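# New handbook covers mosses and lichens of the northern uplands

A field handbook to the mosses, liverworts and lichens of upland Britain will be published in November by Trernik, the small natural history press. It is the work of two authors, Rocío Arroyo and Farhad Tehrani, and replaces a ring-bound key that has been out of print for some years.

The book treats 400 species, each given half a page with a distribution map, a short description and at least one photograph taken in the wild. There are nearly 700 photographs altogether. Species that can only be told apart under a high-power microscope are grouped together, with a note on where to find the full technical keys.

Arroyo wrote the moss and liverwort accounts and Tehrani the lichens. The opening chapters deal with rock types, altitude and rainfall, and there is a section on old walls and gravestones for readers who live a long way from a mountain.

"Most people start with a churchyard," Tehrani said. "You can do a great deal there with a hand lens and a bottle of water."
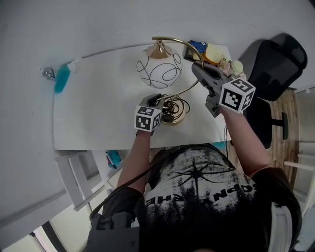 The chapter on working at home is new, and was added after readers of the old key asked for help with dried specimens. It covers paper packets, labelling, re-wetting leaves and the use of a low-power microscope. Arroyo says that a costly bench light isn't needed and that an ordinary table lamp, the sort with a small round base and a power cord, is enough for nearly all the mosses in the book if it is placed low and to one side. She advises a white surface for sorting, as tiny fragments show up well against it.

Chemical spot tests for lichens are kept to a single table at the back. The authors recommend that beginners leave these until they have learnt the common species by shape and colour.

English names are given throughout next to the scientific ones. Where no English name was in general use the authors have left a gap instead of making one up, a decision that Widad Zoubi, who edited the book, said had taken up more time than any other.

The maps draw on records sent in by local groups as well as the authors' own visits. Several species are shown further south than in the old key, and a few have been dropped from counties where they haven't been seen for decades. Collecting is discouraged for anything marked as scarce, and readers are asked to send a photograph and a grid reference to their county recorder.

The drawings of leaf cells and capsules are by Priit Šimkus, who also illustrated the press's guide to ferns. A set of the originals will be on show at the Marín gallery for 8 weeks from publication.

The handbook will be sold as a paperback with a water-resistant cover. A companion volume on bogs and wet heath is in preparation, with Fulgencio Echevarría as its main author. Trernik has not yet set a date for it.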